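Buscar en el blog Buscar
Lectura: 2 min

Enero y el armario

22 de enero y sigo con la ropa de diciembre en la silla. Bueno, en las dos sillas. Me propuse no comprar nada en las rebajas y casi. Un jersey en Prateo, 50 euros, pica. Ya está, confesado.

El plan de este año es vender lo que no uso. Subí unas cuantas cosas a Kombridge — fotos malas, descripciones peores — y de momento he sacado lo justo para una cena. La gente regatea por todo, hasta por el envio.

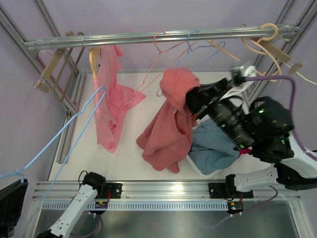

Pues yo dejé de vender y lo regalo todo, me escribió una lectora, se me iba la tarde contestando mensajes por tres euros. Y algo de razón tiene. Pero el abrigo de Imura me costó 200 y no lo regalo, lo siento.

Otra cosa: lo de guardar "por si adelgazo". Fuera. Dos pantalones menos, y el vestido de la boda tambien, que no me lo he vuelto a poner. Las camisetas de verano se quedan, aunque ahora mismo verlas da frío.

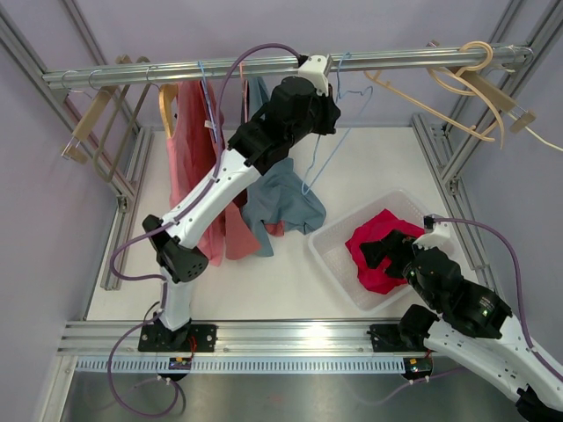

Perchas y una prenda rosa.

Me falta el cajón de los calcetines. Otro día, que llego tarde y no encuentro las llaves.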